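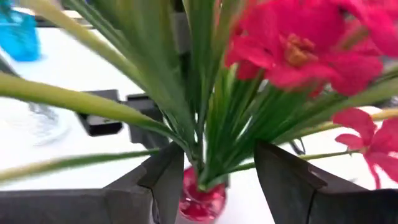 *Artificial leaves and pink flowers in a small red glass vase.*

## Fuel load work on the Bradeck slope

27 August 2026

The second stage of thinning above Ninden starts in October. The block covers 28 hectares of even-aged pine with a dense understorey and a deep litter layer. Fire has been kept out of it for 80 years, and dead material on the ground is well above what the stand would carry under regular low-intensity burning.

Crews will remove stems under the marked diameter and lift the lower branches on those left standing. Cut material will be stacked on the upper track and chipped. Piles will not be burned on site – the soil there is shallow and sustained heat damages the roots of retained trees.

Niskanen has reset the 6 fuel moisture stations along the Modinetti road. Readings from the two lowest stations before July should be disregarded, as the sensors were reporting air humidity in place of stick moisture. Corrected figures are in the shared folder.

A prescribed burn on the lower block remains in the plan, subject to wind direction and moisture readings. Households downslope will get notice by letter. The upper track will be closed to vehicles while chipping is under way, and walkers should use the stream path.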